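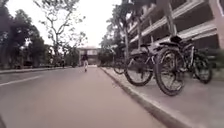

Figure 3. A wide street in the Brarnby district, with a person walking on the roadway and a raised kerb with a pavement along the left side.

4.2 Walking on the carriageway

In the streets of type B, people on foot do not always keep to the pavement. Figure 3 shows such a case. The pavement on the left side is present, but it is a narrow strip compared with the asphalt, and the person in dark top and light trousers has the open road surface to himself or herself. We do not know from one picture why this place was chosen. For this reason the pictures were read together with the short interviews made by Sorcha MacKinnon in November.

The people interviewed in Brarnby gave two main answers. The first was the surface: tree roots have lifted the slabs in several places, and the older residents prefer the smooth asphalt. The second was the traffic, which they consider light outside the hours of the school and the market. In Haldane, where the streets are of the same width but carry a bus line, nobody gave the second answer.

Large trees like those at the left of Figure 3 are common in this district. Their shade was named as pleasant in summer, but some residents said that the pavement beside them feels dark in the evening. The counted section has a length of roughly 200 metres and was the same for all visits. Parked carts and other objects near the kerb were noted on a separate sheet and are treated in Section 4.3.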